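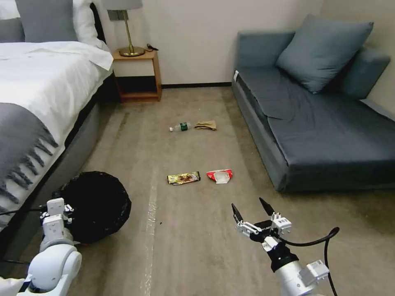

Resetting the litter cell

Last updated: Sep 19, 2018

The two-arm cell at Godoy does one job: pick litter off a bedroom carpet and put it in the bin beside the bed. Leandro Leiva built the mounts in June and I look after the rest. These are my notes on keeping it running.

Start with the cables. The right arm carries a loop at the wrist, and the loop needs enough slack for the gripper to reach into the bag without dragging on the carpet. Ours was too short. I added 700 mm and clipped it at the forearm only. A second clip at the wrist loads the connector every time the arm turns over.

Fingertips next. Carpet fiber collects in the gap and the grip force reading drifts. I wipe them with alcohol at the start of a shift and rezero with the fingers open. Dirkley rates the pads for 2,000 cycles. Thin foil packaging is harder on them than bottles, so I check the edges early.

The liner causes most of the stops. The left gripper has to hold the rim while the right one goes in. If the plastic bunches, the left fingers close on several layers and the controller reports a full grasp with the mouth of the bag half shut.
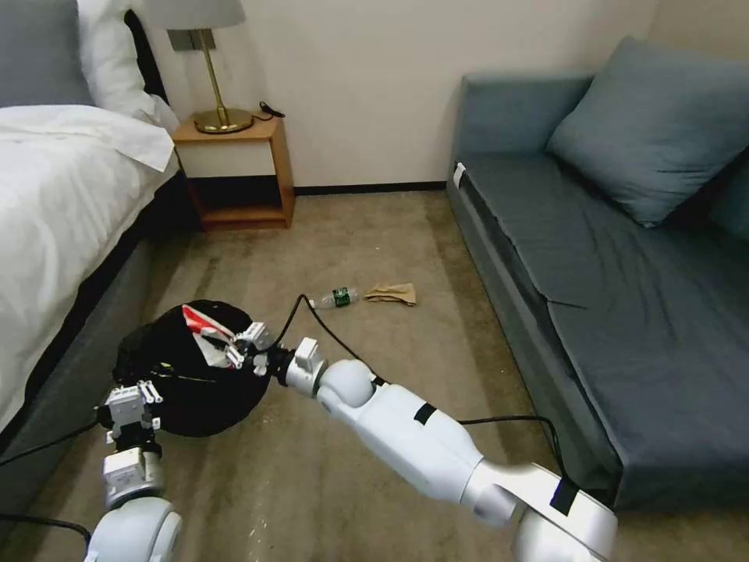 Left gripper on the rim, right gripper at the bag with the red and white packaging.

Folding the liner well over the rim before a run cured most of it. I also lowered the left closing speed in the Surkine pendant and raised the approach height over the rim. Leave the right arm's approach alone until the left one repeats.

Then the reset. Bottle and paper bag go at the back, the two wrappers nearer the arms.

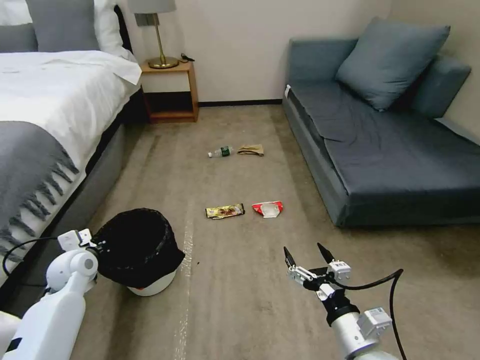

I jog both arms through the start pose at low speed and watch the cables for one full pass. If the left wrist touches the rim, the base offset has moved and the mount bolts want checking before anything in software. The Madden brackets on the right side have held so far. Spare pads are in the drawer with the hex keys.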